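# Tadus hand-worn capture kit: two weeks of mopping, folding and wiping

*June 20, 2022*

I've wanted to write this one up since the box came. We teach robot arms to do cleaning jobs, and the slow part has always been getting good examples from people. Teleoperation works, but one decent mopping run used to eat half a morning and leave whoever was driving with a sore neck. The Tadus kit skips the arm completely. You wear the grippers on your own hands, you do the job, and the recordings go into training. I bought the two-hand version with our own money, 700 euros plus shipping, and I'm very happy with it!

## Setup

It went together faster than I expected. The fingers slot into the hand rigs with a quarter turn, the marker cubes screw on top, and the head camera goes on a band that will fit over a cap. Pairing both hands took one try. Calibration is a little dance where you hold the cubes up, turn your wrists over, and wait for the beep. Do it again after lunch. Mine drifted a few millimeters over a long morning and I only noticed at export.

The printed guide is thin and the English is odd in spots ("press the hand until happy"), but the PDF on the Tadus site is much better. Get the newer one. The older file still shows the cubes mounted backward.

## Wearing it

Weight is 320 grams per hand. That sounds like nothing, and for the first half hour it is nothing. By the end of a long session I felt it in my forearms, mostly on the side that does the pushing. Ludger Haberkorn has bigger hands than I do and found the strap across the knuckles tight, so he swapped it for a piece of elastic and has been fine since.

What I really love is how normal the movement stays. With the old joystick rig everyone mopped like they were defusing something. With this on, you fall back into your own habits — the little twist at the end of a stroke, the extra pass over a spot you don't trust — and those are exactly the things I want the policy to pick up.

## The tasks

We started with wiping tables, which is easy mode. The soft fin fingers wrap around a folded cloth beautifully and don't let go. Folding towels was harder, mainly at the corners, where you need a pinch and the fins want to bend. After a day of practice I could do it at a decent speed. I still wouldn't pick this kit for anything with buttons.

Mopping is where it shines. A round handle sits nicely between the fins, and both hands can slide along it and grab again without much thought. My one trick is to slow down at the turn, because a fast flip of the wrist can hide a cube from the camera and you get a gap in the track. The software fills short gaps well. Long ones it marks in orange, and you can trim them right there. 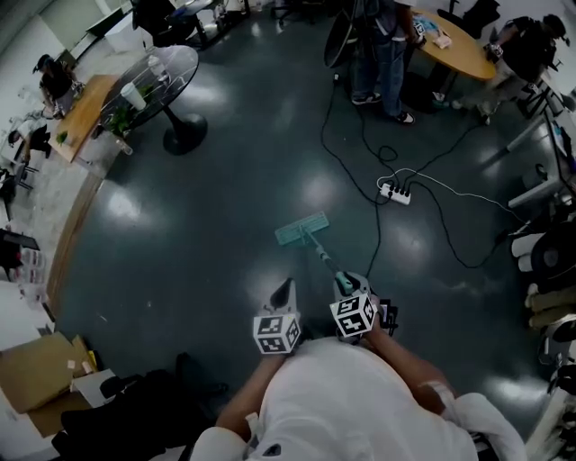
Can you use it with a regular household mop?

Any mop with a straight round handle will do, as long as it isn't so thick that the fingers can't close past the middle. Wrap a slick metal handle with grip tape first.

## Software

Mensah, the desktop app, is plain and quick. You drag in a session, it lines up the hands and the head view, and you scrub through. Detlef Böttcher wrote us a small script to rename the exports, which I'd like to see built in. There's no batch delete either, and I have asked for it. Support answered me the same day and sounded like people who use the thing.

## Compared with the Prolness set

I borrowed a Prolness set last year. It has nicer cases and a proper strap, and the tracking held up better in a dim hallway. It also has stiff fingers, and they dropped a wet cloth on me over and over. For cleaning work I'd take the Tadus every time. For assembly, probably the other one.

## Gripes

- The finger pads pick up lint and need a wipe between tasks
- Spare fins only come as a set, so a single torn one is annoying
- The hard case has no slot for the charger
- Glossy floors in direct sun bother the tracking a bit, and I ended up closing the blinds

Still, I look forward to putting it on, and I never once said that about the joysticks. Next up is window cleaning with a squeegee. I've ordered the longer fins for it and will add a note when they get here.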